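Bench chores and robots, a thread. 1/7

I do small repair work, and people keep asking me if a machine can put the tools away at the end of a shift. Short answer as of 2025-03-29: parts of it, slowly.

2/7 Picking up a box is close to solved. Picking up a box with a frosted plastic bin resting against it is a different job. Two fingers need clearance on both sides, and the cable on the blue surface is one more thing to snag. 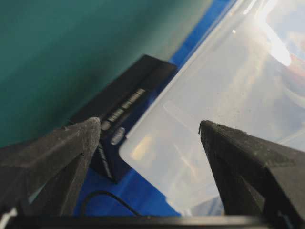 3/7 Ming-te Lu replies that clearance is a planning problem and the planners are fine; what fails is grip force on slick plastic, and he would spend the money on fingertips first.

4/7 Fair. I would still split it. Fingertips fix the slip. They do nothing for the order of work — lid open, tools in, lid shut — and order is where the Gravard demo I watched in December stalled. 40 attempts, 3 with the lid latched at the end.

5/7 Rolls of tape are the easy class. Round, light, forgiving if dropped. Pliers are worse: they open when you lift them by one handle. A wrench lying partly under a roll means moving the roll first, and the system has to know that before it pulls.

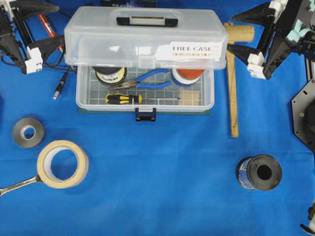
Toolbox open, mallet and several rolls still on the cloth.

6/7 A person clears a bench like that without planning any of it. I would accept a machine that takes all night, provided the pliers end up in the box and the lid closes over them.

7/7 Cimel quotes cycle time on its spec sheet. I would like to see completed jobs per shift, with the failures listed by tool.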